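Datasets > Language > Household Word Lists > Zulent

Zulent Word List: README

November 2025 | Rosine Poulain

Print this page | E-mail this page

Zulent is a list of everyday household words in British English, with the regional forms recorded beside each entry. It is maintained by the Stender language office and is intended for teachers, dictionary editors and students of dialect.

The present release holds 552 headwords in 41 groups. Each row gives the headword, its group, up to nine regional forms and a short note on use. Words for bedding, toys and sewing were revised in March by Jairo Yupanqui, and several entries formerly filed under "cloth" now have a group of their own.
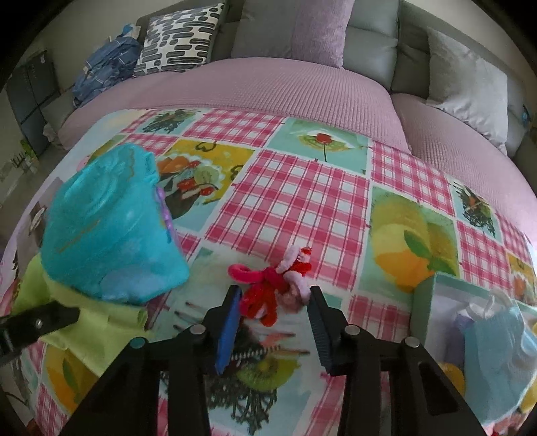

Spelling follows British practice throughout. Where two spellings are in common use, the second is given in the column "alt_form". Hyphens are kept as the contributor wrote them, so "bed-spread" and "bedspread" may both occur in the notes.

Files

words.csv: the main list, in UTF-8
groups.csv: group codes and titles
changes.txt: corrections made after each release

Known limits

Coverage of the north-east is thin. Words for kitchen tools were gathered mainly from older speakers and may not reflect present use. The group "garden" has not yet been checked against the Boonyarit list.

Terms of use

The list may be copied and adapted for teaching and research, provided that Zulent is named as the source. Corrections should be sent to the office in writing, quoting the headword and group code.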